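Project report: do people in shared houses wash up more if there is a rota?
Kayode Babalola, Tobiloba Nnaji, Kelechi Aliyu
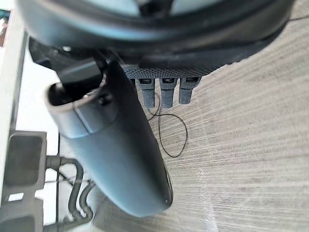
Tobiloba Fashola thinks a rota is the worst thing you can put on a kitchen wall, because the day it goes up everyone stops doing anything that isn't their turn. Fair point and we come back to it in section 4.

1. What we wanted to find out

All three of us live in shared student houses. All three of us have had the row about the sink. Kelechi's house had a rota, Kayode's didn't, mine (Tobiloba N.) had one that had fallen behind the fridge. So the question was easy to pick. Does having a rota make any difference to how much gets left unwashed overnight, and do people feel it is fairer?

We said in the proposal we would also look at bins. Dropped that in the second week. Too much to count and two of the houses share bins with the flats next door.

2. What's been written already

Not a lot that was useful. Plenty on housework in couples, which is a different thing, you can't move out of a couple at the end of June. The reading pack had a chapter on common resources (fields, fishing) and that fits better than it sounds. A clean pan is a sort of shared field. Everyone wants to find one, no one wants to be the one who makes it.

We also used the module notes on free riding. Our guess before starting: houses with a rota would leave less overnight but would argue more. We wrote that down before collecting anything so we couldn't cheat.

3. How we did it

Five houses, 22 people in total. Three houses with a rota, two without. We gave them made up names so no one gets told off by a landlord: Lolletine, Grarari and Ogbonna (rota), Plilteo and "the other one" (no rota). The other one never chose a name, we asked twice.

Each house had one person who counted what was in and next to the sink at bedtime. Rules for counting:

- a plate, bowl, mug, glass or pan is one item
- cutlery does not count (Kelechi argued for it, lost)
- something soaking counts
- something on the drying rack does not count, even if it is still greasy

Counting ran through February. Total items counted, all houses, was 770. We then gave everybody a short questionaire with six questions on fairness and a box at the bottom for comments. Most people used the box.

One problem straight away. The counter lives in the house. So the counter knows they are about to count, and at Ogbonna the counter admitted doing the washing up first "so it didn't look bad for us". We left Ogbonna's numbers in but they should be read with care.

4. What we found

Rota houses: 238 items between the three of them. No rota houses: the rest, so 532 between two. Looks huge. Then look again, Plilteo cooks together most evenings and has the biggest kitchen, so there is just more stuff being used. If you cook a big stew for the whole house you get a big pile. We didn't record what people cooked, should have done.

Even so the gap is wide and we think some of it is real. The rota houses had more nights with nothing left at all. The no rota houses tended to go in waves, builds up, builds up, then somebody loses patience and does the lot in one go. At Plilteo it was nearly always the same person. She wrote in the comments box that she didn't mind, then wrote a whole page.

Fairness was the suprise. We expected the rota houses to say it was fairer. Lolletine did. Grarari said it was less fair, because the rota gives one evening each and some evenings are much worse than others. If you get the evening when everyone is in, you wash for the whole house. If you get the one when they are all at work or out, you wash a mug. Same number of turns, nothing like the same amount of work.

This is where the remark at the start comes in. In all three rota houses at least one person said they had stopped washing their own things straight after eating, as it was "on someone's turn anyway". So the rota clears the sink but it also fills it. We didn't have a way to measure the second part. A before and after in one house would do it, put the rota up halfway through and see.

Arguments: we asked how many people remembered in the last month. Answers from the same house didn't agree with each other at all so we have not made a table. Our guess about rotas meaning more rows is not proved either way.

5. What went wrong

Counting at bedtime. Bedtime is not a time. One counter went to bed at ten, another at three, and people eat toast in between.

We forgot reading week, when half of Grarari went home.

We never asked about dishwashers until the end. Luckily no house has one.

Five houses is small. We know. We asked Uchenna Garba for help with which test to use and the advice was to not use one with this few, just show the totals and be plain about it, so that is what we have done.

6. What we would do next time

Start earlier. Fix one time for the count and have someone from a different house do it, even if it means walking over in the rain. Write down how many people ate in. Split the no rota houses into ones that cook together and ones that don't, as that seems to matter as much as the rota.

We would also like to try a different kind of rota. Lolletine's goes by item, you wash your own plate and the pans go round in turn. They had the lowest count and the fewest complaints, and they were also the only house where everyone filled in the questionnaire. Might be the rota, might be that they are tidy people who like forms.

Who did what: Kayode did the reading and section 2. Kelechi did the counting sheets and adding up. Tobiloba N. wrote it up, mostly the night before.

Handed in Jun 15, 2026. Counting sheets are in the folder, Plilteo's has a tea stain on it but you can still read the numbers.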